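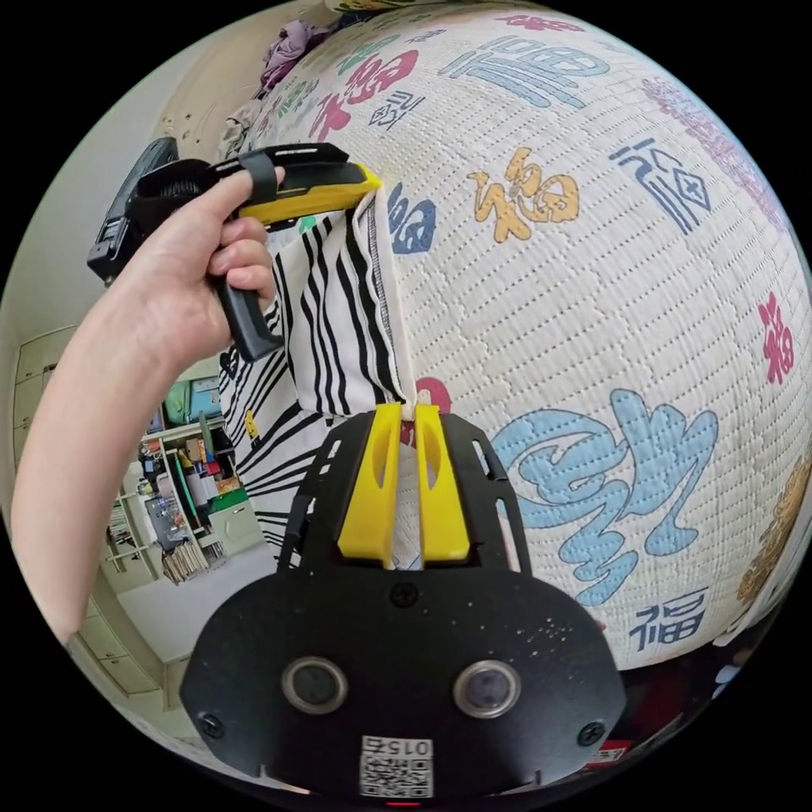 1/ folding data, home bedrooms edition

Ok thread time. We've been collecting two-handed folding with hand-held grippers (no robot in the loop, person holds one in each hand, wrist camera on both) and the result finally looks like something. Quick and messy, paper draft is due and I should be writing that instead.

2/ The question was small. If you train a folding policy only on lab tables, how badly does it go in a real bedroom? Answer from our first round: badly. Plain grey tabletop, plain tee, lovely. Put it on a patterned bedspread and the policy grabs the bedding.

3/ So Sunee Inthanon said stop fiddling with augmentation and go get busy backgrounds. Real beds, real clutter, daylight through real windows. Striped cloth on a quilt covered in big coloured 福 characters is about as mean as we could get for a segmentation-free policy. Lots of strong edges that have nothing to do with the garment.

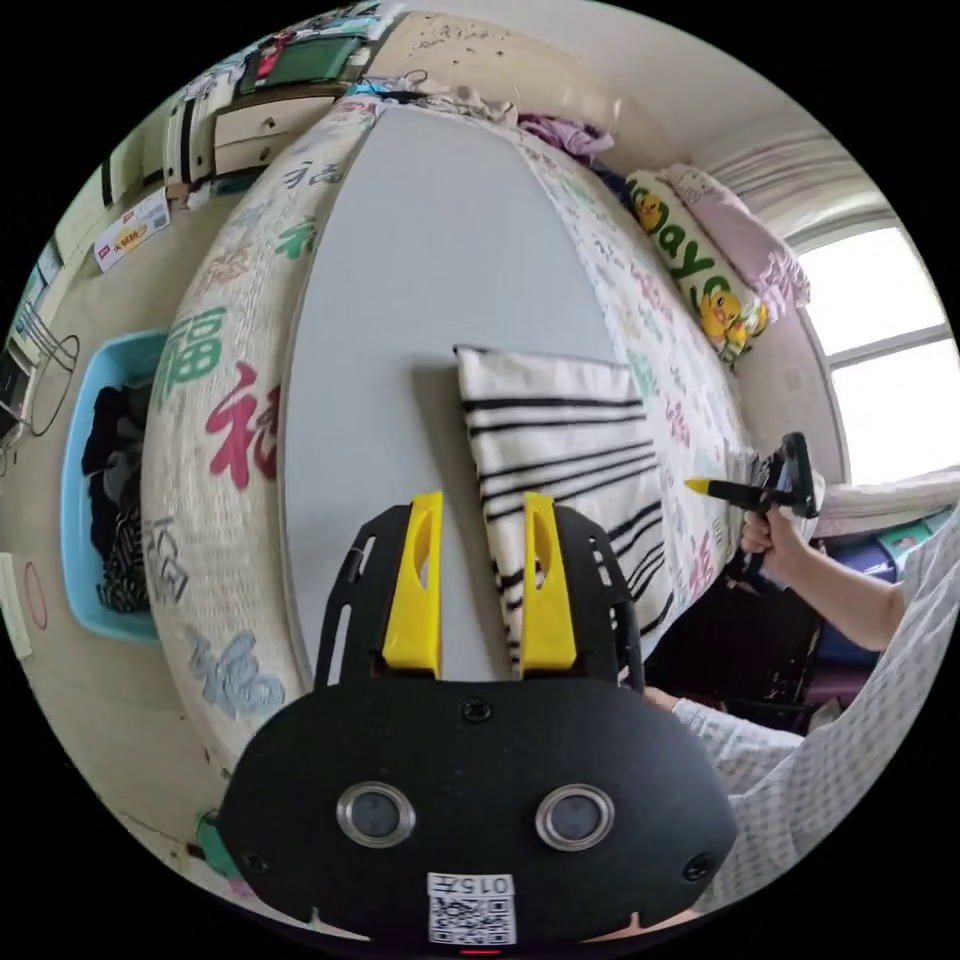
Why not just mask the background out?

We tried it. The mask fails exactly when the cloth folds over itself or a hand crosses it, and then the policy gets a frame with half a sleeve missing. Worse than no mask.

4/ Method, short version. 991 demos, all bimanual. Each one gets trimmed to start at first jaw closure and end at last release. Gripper width and pose logged for both sides, wrist views only, no overhead camera. Taner Kahraman wrote the sync code and it is the only part of this I'd call tidy.

5/ Split matters more than I expected. Hold out by ROOM, not by demo. If the same bedspread is in train and test your numbers are rubbish, the thing has memorised where the characters are. We did this wrong for a month. Sorry to everybody who saw my April slides.

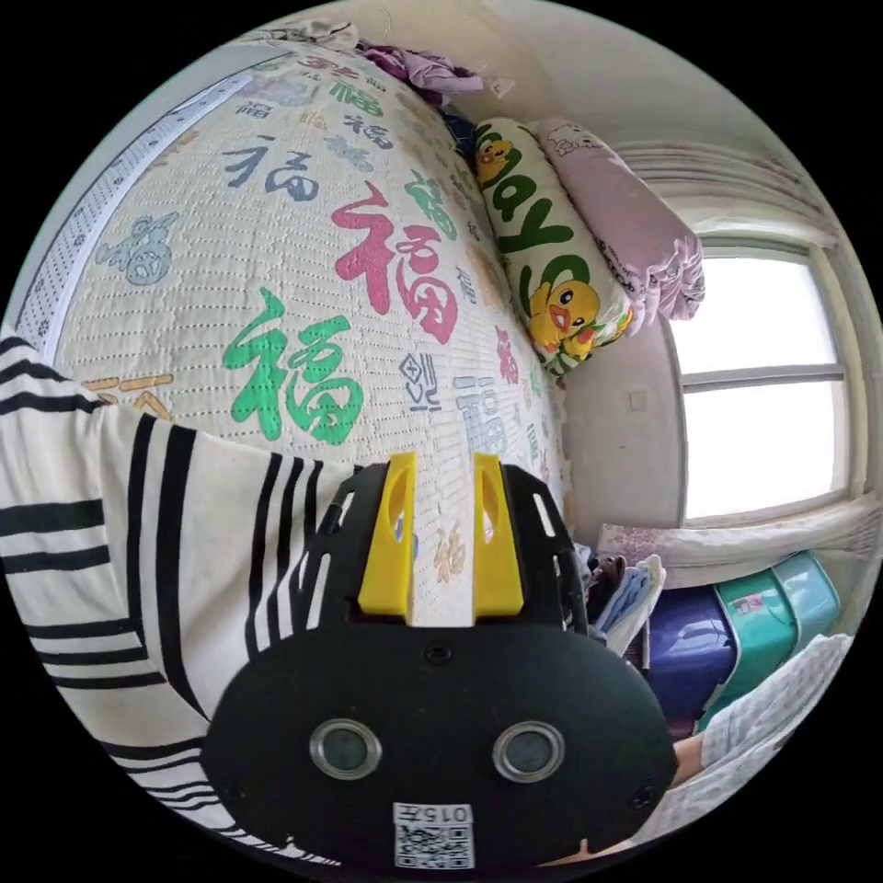

6/ Results on held-out rooms

Table-only training: 30 percent of folds completed.
Table plus bedrooms: 58 percent.
Same model, same demo count, same optimiser. Only the mix changed. Not solved obviously but it's the biggest jump we've had from any single change, and it cost no new hardware.

7/ What still breaks: corner picking. Anything with a seam close to the edge, the jaws close a bit short and come up with nothing, or with two layers. Collars too. Dilek Ateş reckons the wrist view is too close at the moment of grasp and the policy is basically guessing by then. I think she's right but haven't got the ablation.

8/ Also stripes. Thought stripes would hurt. They help a bit?? Best guess is they bend with the cloth so you get fold geometry for free, where a plain white shirt gives you nothing. Only 2 striped garments in the set so dont quote me.
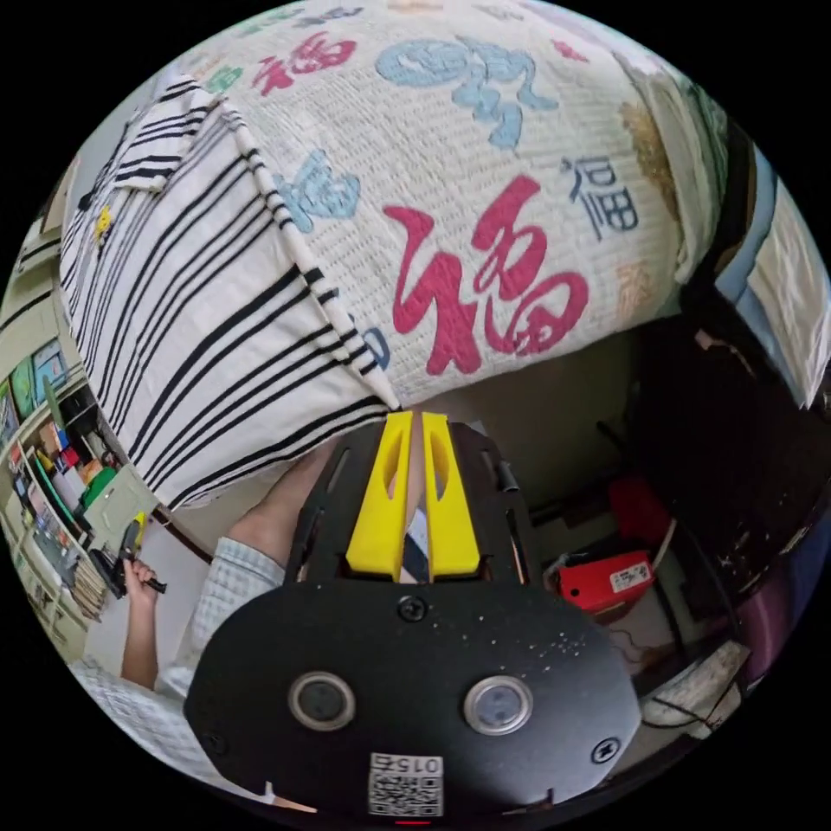
Fingertips at the striped cloth, 福 quilt underneath.

9/ Practical stuff for anyone doing this. Let people fold the way they fold. We had a script at first and the demos came out stiff and slow, everyone pausing between steps, and the policy learned the pauses. Threw the script out, colour me surprised, better demos straight away.

10/ Zübeyde Akbulut is running the corner ablation now with a wider crop. Nevzat Şimşekoğlu is redoing the eval with a stricter definition of "folded" becuase reviewer two will ask. If the 58 drops I'll post that too.

11/ Release: demos yes, once the rooms are cleared with the people who live in them. Weights maybe. Replies open, I'm slow this week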